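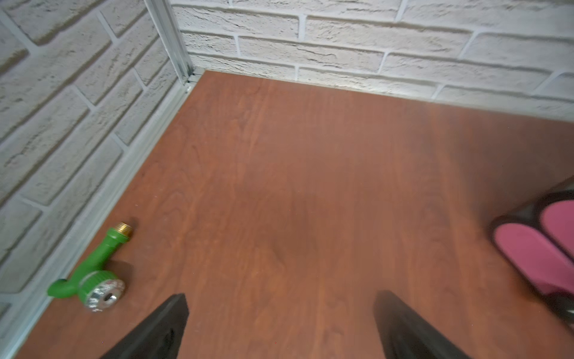 Who pays to fill in a quarry once the stone has gone? In theory the company that dug it, out of a bond lodged with the council before the first blast.

In practice the bond tends to be set in the year of the application, when everyone is in a good mood. Ours dates from a time when diesel was cheap and the pit was going to be 80 feet deep. The pit is now 139 feet deep. The bond has stayed exactly where it was, like a birthday cheque from an aunt who thinks you are still eight.

Dreßler, who run the place, would like another extension. They sent Sandro Carbone to the village hall in May with a slide show, and I will say for him that he has a lovely speaking voice. We heard about the 150 jobs. I have no quarrel with the jobs, or with the people who do them, several of whom drink where I drink. But nearly all the talk of restoration was in the future tense, and there was a painting of a lake with a heron on it.

I have grown wary of the heron. It turned up in the first application too, standing on one leg beside water that has yet to arrive. Brijesh Mathur asked when it might be expected. Mr Carbone said restoration would be "phased", a word which in mining circles covers any period up to the return of the glaciers.

My own view is dull. Set the bond again every few years, at what the work would cost if the firm went bust that afternoon. Have it worked out by somebody the firm doesn't employ. If the sum makes the quarry unprofitable, then the quarry was unprofitable all along and the rest of us were making up the difference -- we just hadn't had the bill.

Tiziana Mancuso, who sits on the planning side and is no enemy of business, says this would frighten off the smaller operators. Perhaps it would. A small operator who can't afford to fill in his hole might be encouraged to dig a smaller one.

The extension goes to a vote next. I shall be at the back, near the radiator, and I'd like to see a figure on the slide where the heron was.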